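4.2 What the clubs told us about comebacks

I went into this part of the study fairly sure that junior water polo teams lose games in the last quarter because they're tired. We had 1345 goals logged from the Zorside league, and I'd half written the paragraph already! Then I sat down with the Ruddock under-16s and they talked about one thing only -- the swim-off. Win the ball at the restart, they said, and you feel a goal better than the scoreboard.
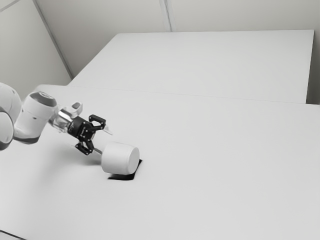 Figure 7. White robotic arm holding a white cylinder over a dark square patch on a pale tabletop.

So I went back to the logs and split the games by who won that last sprint. In the 25 matches where a side was trailing by three or more, the early goals bunched up after a won swim-off (the Nerska pool games show it best, I think). I'd still like fitness scores for both leagues before I drop the tiredness idea, and Stuledari only started keeping theirs in July.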